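Section 4: Moving your data to the Dunis handset

Read this section before you switch on the new phone for daily use. The transfer works best when the Dunis is still fresh from the factory, with no account added and no apps installed.

Before you begin

You will need both phones, the supplied USB-C cable and the password for your Ullotier account. Charge both phones to at least half. The old phone must be running a version of the Haugland transfer app from November or later. Earlier versions copy contacts and photos but skip call history and alarms.

Note: The Dunis reports 243 GB of free storage when new. If your old phone holds more than this, move videos to a computer or a memory card first.

4.1 Cable transfer

1. Turn on both phones and unlock them.

2. On the old phone, open Haugland and tap Send.

3. On the Dunis, tap Receive on the second welcome page. If you have already passed the welcome pages, go to Settings > System > Bring data over.

4. Connect the two phones with the cable. A six-digit code appears on both.

5. Check that the codes match, then tap Confirm on the old phone.

6. Select what you want to copy. Messages and contacts are ticked by default. App data is not.

7. Tap Start and leave both phones connected until the Dunis shows Finished.

Caution: Do not unplug the cable while the bar is moving. If the connection drops, the Dunis keeps the files it already has, but the message database has to be sent again from the beginning.

4.2 Wireless transfer

Use this method only if the port on the old phone is damaged. It is a good deal slower, and the phones must stay within a few feet of each other.

1. Turn on Wi-Fi and Bluetooth on both phones.

2. Follow steps 1 to 3 of section 4.1.

3. On the old phone, tap No cable.

4. Scan the square code shown on the Dunis.

5. Continue from step 6 of section 4.1.

Wireless transfer handles up to 200 apps at a time. If you have more, run it twice and pick the remaining apps on the second pass.

Note: Battery saver closes the connection when the screen goes dark. Switch it off on both phones before you start.

4.3 Messages during transfer

Error 381 – the two phones are on different Haugland versions. Update both and try again.

Error 1705 – the old phone is locked or has gone to sleep. Unlock it and tap Resume.

Storage full – go back to the selection page and untick Videos.

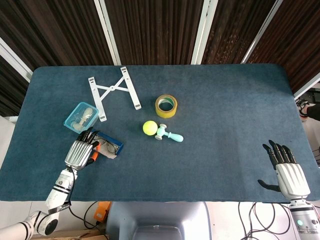
Can I use the old phone while the transfer is running?
Calls still come through, but anything you add or change after tapping Start will not be copied. Wait for Finished before sending messages or taking photos you want to keep.

4.4 After the transfer

1. Restart the Dunis.

2. Sign in to your Ullotier account.

3. Open each banking or payment app and register it again. These apps never carry their login across.

4. Set your fingerprint and screen lock. For security, neither is copied.

If you bought the Merkov case, fit it after the fingerprint is set – the raised edge makes the first scan harder to complete.

Keep the old phone for a few days before you erase it. Erasing is covered in section 5.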